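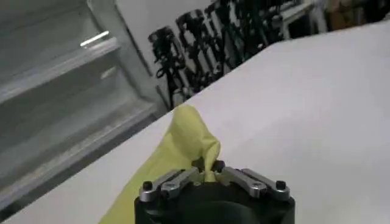
Brushed metal and black screw heads, close up.

FOR IMMEDIATE RELEASE
06/11/2019

Woser Opens Small-Order Fastener Counter and Warehouse in Hivari

HIVARI – Woser, a supplier of screws, bolts, washers and small metal fittings, has opened a new warehouse and trade counter on Ikeda Street in Hivari. The site serves repair shops, cabinet makers, sign installers, school maintenance departments and home customers who need small amounts of hardware without buying a full carton.

The warehouse holds 3770 separate stock items. All of them can be bought at the counter, and all but a few long items can be shipped. Threaded rod and other stock too long for a standard parcel is available for pickup or by local truck delivery only.

Until now, Woser sold mainly by the carton from its older building, and many sizes had a minimum order of 200 pieces. That minimum has been dropped for every item kept at Ikeda Street. Customers may buy a single screw if a single screw is what they need. Carton prices are unchanged for shops that prefer to order the way they always have.

The change comes after a trial that began in February, when Woser set aside part of its old sales floor for loose hardware. Demand was strongest for socket head cap screws in the smaller metric sizes, followed by stainless wood screws, fender washers and shoulder bolts. Many of the orders came from people repairing equipment with one missing or stripped fastener, including bicycle stands, office chairs, sewing machines and kitchen carts.

What the New Site Carries

The counter stocks both inch and metric fasteners. Metric sizes are kept along the left wall and inch sizes along the right, with the two threads stored in differently colored bins so that returned pieces are less likely to end up in the wrong place. Head styles include socket, button, flat, pan and hex. Most sizes come in plain steel, zinc-plated steel, black oxide and stainless steel.

A separate section holds parts that general hardware stores often do not keep, such as dowel pins, retaining rings, spring washers, thread inserts, clevis pins and left-hand threaded nuts. Brass and nylon hardware is also available, though in a shorter range of sizes. Woser plans to add to the brass selection as customers ask for it.

The site does not sell power tools, lumber or paint. It does carry hex keys, screwdrivers, thread gauges, taps, dies, screw extractors and thread-locking compound.

Matching Service

Customers who do not know the size of a part can bring it to the counter and have it measured at no charge. Staff check the diameter, thread pitch, length and head type, then write the result on a card the customer can keep. The card uses the same item numbers as the printed catalog and can be used for repeat orders by phone.

Where a part is missing altogether, the customer is asked to bring the piece it threads into, if it can be carried safely. Items that are too heavy to lift onto the counter can be measured at the loading door by arrangement. Staff will not drill, tap or extract on site.

Woser asks customers to wipe oil and grease off parts before bringing them in. Parts that have been in contact with fuel, solvents or medical waste cannot be accepted.

The matching service covers size and thread. Fasteners used in vehicle brakes, lifting gear, climbing equipment and similar uses should be replaced with the part called for by the maker of the equipment, and counter staff will direct customers back to that maker.

Bisum Ordering System

Along with the new building, Woser is moving to an ordering system called Bisum. It replaces the fax form and the older account number list. With Bisum, account holders can see whether an item is on the shelf, save a list of regular purchases and choose between pickup and shipping. Orders placed through the system are ready for pickup within 24 hours on business days.

Existing accounts have been moved over, and customers do not need to apply again. Account numbers stay the same, with a letter added at the front to show which location the account belongs to. Customers with open back orders will receive a notice listing each item and the building it will ship from. The fax line will stay connected through the end of the year for shops that have not made the switch.

Cash and card customers do not need an account and will not be asked to open one.

Packaging

Loose hardware is sold in paper envelopes printed with blank lines for the size, finish and quantity. Larger amounts go into cardboard boxes. Customers may also bring their own containers, which are weighed empty before they are filled. Quantities over 100 pieces are counted by weight, and a customer who finds a count short may call the counter to have the difference sent out.

Assortment kits are available in three versions: metric machine screws, inch machine screws and wood screws. Each kit has roughly 400 pieces in a divided case. Refill packs for each compartment are sold separately, so a kit can be kept going without buying a second case.

Building and Access

The Ikeda Street building was formerly used to store floor tile. Woser has replaced the lighting, added shelving and widened the front entrance. Parking is at the side of the building, with a short-term space by the door for pickups. Trucks should use the rear driveway and ring the bell at the loading door.

The front counter is open during normal business hours and on the first weekend morning of each month. Will-call orders placed before closing can be held for up to ten business days, after which they are returned to stock and refunded.

Woser's older building remains in use for bulk storage and carton shipments. It no longer has a public counter, and returns should be taken to Ikeda Street. Unused hardware in its original envelope or box can be returned with a receipt. Cut rod and special orders are not returnable.

A printed catalog covering the full range is available free at the counter or by mail on request. Price sheets are issued separately and replace all earlier sheets.

About Woser

Woser supplies fasteners and small metal fittings to trade and retail customers in Hivari and the surrounding area. The company sells from stock and also places special orders for less common sizes and finishes.

Media Contact
Woser Customer Office
Ikeda Street, Hivari

###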